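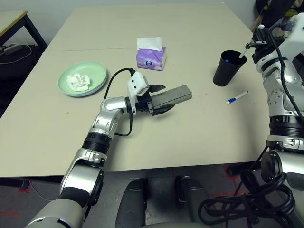 Six votes short, and already planning the next run

Viktória Pap lost the race for the Mallmont town council by six votes in November, and she has hardly stopped talking about it since. She says this herself, laughing, before her coat is off.

"I got 1,040 votes in a ward where people told me I'd be lucky to get half that," she says. "I'd never stood for anything. I ran the campaign out of my kitchen with a phone and a box of flyers, and we nearly did it!"

Pap, who ran as an independent, lost to Jawad Lashari, a council member for 10 years and chair of its roads panel. The two had met only once before the campaign, at a hearing on the Warraich Street bus stop, and they disagreed then too. She wanted the stop kept. He voted to move it.

"That bus stop is why I ran," she says. "My neighbor takes the early bus, and the new stop is on the far side of the highway. I went to the hearing and got my two minutes at the microphone, and I thought, well, I could be sitting up there asking the questions."

What followed was a summer of knocking on doors. Her campaign manager was Shewit Bogale, a friend from night school who had worked on one school board race and knew how to read a voter list. Bogale set a goal of 1,000 conversations before the leaves turned. They passed it with a week to spare – Pap still has the notebook.

"People want to talk about the water bill," she says. "They want to talk about it at length, on the porch, with the bill in their hand. I learned more about pipes than I ever expected to, and I loved it."

The recount was held on a Wednesday and took most of the day. Not one vote moved. Pap had asked for it mainly to settle the question of the ballots from the Pruvgate apartments, which had arrived late in the evening. She was satisfied with the answer, and called Lashari from the parking lot.

"He was very decent about it. He said I'd scared him. I told him I meant to do it again."

She has not waited for another election to get to work. The council has since agreed to look at the bus stop a second time, and Pap speaks at nearly every meeting. She would like to see agendas posted earlier and public comment moved to the start of the night, so that parents don't have to sit until 9:30 to be heard.

Will she run again? Bogale has already asked for the new voter list, and Pap has bought better shoes.

"Two of the streets behind the library, we never got to them," she says. "I think about those two streets a lot. I'm starting there."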